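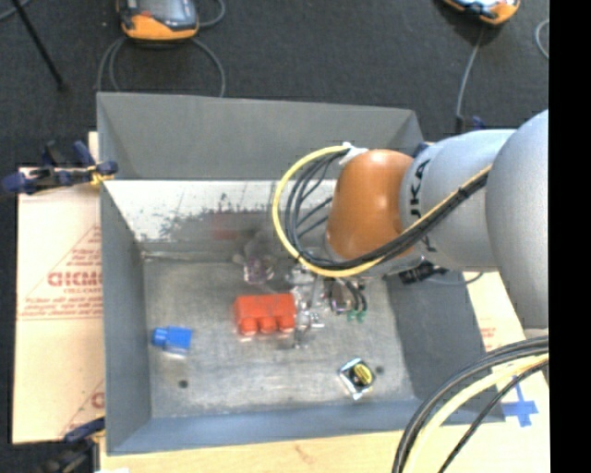 One of the grey sheet-metal bins in the sorting room at Juncombe.

About Grululura

Grululura is a sorting and returns company based at Juncombe. We receive mixed small goods on behalf of shops, wholesalers and mail order firms, separate them, check them and send them on to the place where they are next needed. The company employs 67 people across two sites and has been under the direction of Fulgencio Aranda since the move to the present premises.

Our history

The business began in a rented unit on Cifuentes Road, where a staff of four handled unsold stock for a single chain of gift shops. Goods arrived in sacks and cardboard cartons and were tipped out on long tables. As the number of customers grew, the tables were given up in favour of open metal bins, and the company took on its first full-time fitter to build and maintain them. The Cifuentes Road unit was retained for several years as a store for spare parts and was given up when the second site opened at Naltilmont.

The bins

Much of our daily work is organised by the bin. Each customer's goods are kept apart from the moment they are booked in, and a bin is given over to one consignment until that consignment is closed. The open top and sloping walls allow the contents to be reached from above, and the flat metal floor can be wiped down between consignments. Scuffs and scratches are left as they are unless an edge has become sharp or a seam has opened, in which case the bin is withdrawn and sent to the workshop.

The workshop keeps a record for every bin in service, giving the date of its last inspection and any repair made to it. Inspections are carried out in October and again in the spring. New bins are folded and welded on site from flat sheet - a practice that dates from the Cifuentes Road years and which the company intends to continue.

What we handle

We accept household items, toys, stationery, small tools and packaged accessories. We do not accept food, medicines, aerosols or anything containing fuel. No single item may be longer than 40 centimetres. Customers who are uncertain whether their goods are suitable are asked to send a short list before arranging a delivery, and the booking office will reply in writing.

Goods are sorted into those fit for resale, those requiring new packaging and those which can only be recycled. A written return is made to the customer at the close of each consignment. Items that cannot be identified are held for collection at Juncombe and are not disposed of without the customer's consent.

Our sites

Juncombe houses the sorting room, the workshop and the main office. Naltilmont is used for repacking and dispatch, and serves roughly 100 customers in the course of a year. Deliveries are received at Juncombe from 7.30 am until 4 pm by prior booking. Drivers should report to the gatehouse on arrival and remain with their vehicle until directed to a bay.

Visits and enquiries

Prospective customers are welcome to visit the sorting room by appointment. Closed footwear must be worn. Enquiries concerning visits, employment or new accounts should be addressed to the main office at Juncombe - those relating to a consignment already in our care should quote the consignment number.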